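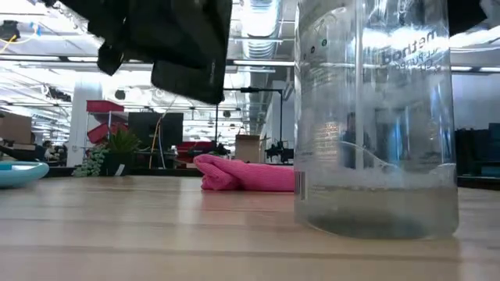
Section 3. Room set-up in the Stusix guest desk, for Flarell and Gronalcombe hosts. Do this before opening any bookings for November. Each room needs a supplies list or the system wont release it. Scan the barcode on every item, like the narrow black and white one near the base of a clear method bottle. No scanner, type it in.

1. Open Rooms, pick the room, tap Supplies.
2. Scan or type. Save after each one.
3. Set max nights. Default is 12, cap is 90.
4. Tap Release.

Note: default host PIN is 1235. Change it first.

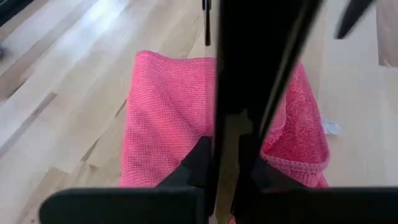 Linen goes on a seperate tab. Enter towels by color and weave, one line per type, so housekeeping can match sets between stays. A pink one with small raised bumps goes in as "pink / waffle". Not just "towel". Sheets same way, size first.

CAUTION: Deleting a linen line removes it from all rooms. No undo.

Refill levels next. Supplies > Levels > Low, Half or Full. Low sends an order to Nyberg overnight. Check the delivery address before saving. 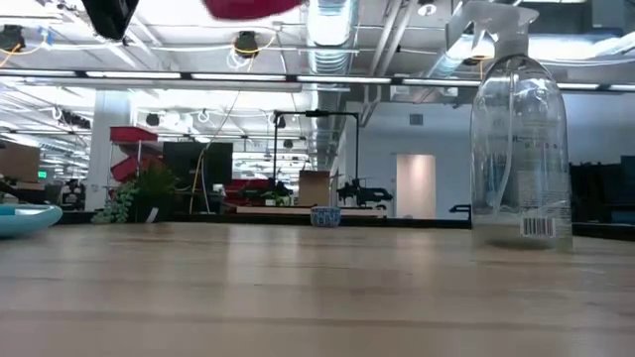 Fig. 3. Clear spray bottle, level low.

If Release stays gray, a level is missing. Go back to step 2.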